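News from the Keltircombe Robot Club

It has been a busy term in the back workshop, and I keep promising Ailbhe Dunne that I will write something for the newsletter, so I am finally sitting down with a pot of tea to do it properly. Those of you who came to the open evening in December will remember the gripping challenge, and you will be pleased (or perhaps alarmed!) to hear that it has grown a good deal since then.

The idea came from Lerato Lekota, who wanted the younger members to try something fiddlier than foam blocks. So now we have cardboard. A bit of card is a wonderful thing to practise on – squeeze too hard and it buckles, too softly and it slides away from you, and if you come at it crooked you end up chasing it over the paper. Kiyoshi Oshima has been keeping the tally in the orange notebook and tells me we have logged 182 tries so far, with the best run standing at 99 without a drop. That one belongs to Aurelia Avram, and she has been very gracious about it, more or less.
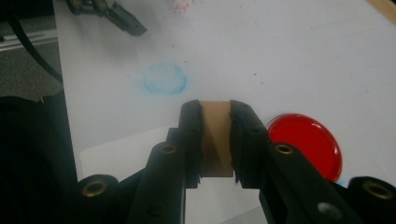 A small piece of tan card held upright between the gripper's fingers, with the red lid alongside.

We are still working on the tabletop, as ever. The white paper saves a great deal of scrubbing and makes small pieces much easier to spot, so if anybody has the end of a roll going spare we would be very glad of it. Spare screws and offcuts of cardboard are welcome too – the plain brown sort, please, as the shiny kind is a menace.

The next thing is the friendly against Grivarley, who beat us rather soundly last time and brought excellent flapjacks while they were at it. Teams will be four to a side, and Celeste Meireles has the list if you would like your name on it. Practice starts at half past four as usual, and parents are welcome to stay and have a go.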